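Adesuwa Nwachukwu has painted other people's rooms for 28 years, and she says most customers pick a color too fast.

"They stand in the store under those lights and look at a card the size of a stamp," she says. "Then they buy 5 gallons of it."

Nwachukwu runs Prudlow, a painting business with four employees. She started out working for her uncle, Ibrahim Oyelaran, who let her do closets and nothing else for the first year. Her own customers now get a sample board, which she asks them to move from wall to wall for a few days before they order.

"Morning and night are different," she says. "I had a man call me at 6 a.m. to say his gray was purple. He was right." 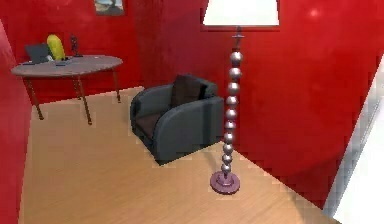
Red walls with a pale wood floor, in a computer rendering.

Strong colors take more work. Nwachukwu puts down a tinted primer first and plans on three coats for a deep red, sometimes four. She charges $65 extra per wall for it.

"People ask me if it will make the room look smaller. Maybe a little. If you like it, you won't care."

Her busiest month is August, when families want bedrooms finished before school starts. She no longer takes on ceilings over stairwells and sends those jobs to Olanrewaju Shehu, a former employee who owns the scaffolding for them.

Her own living room is white. She has been meaning to repaint it.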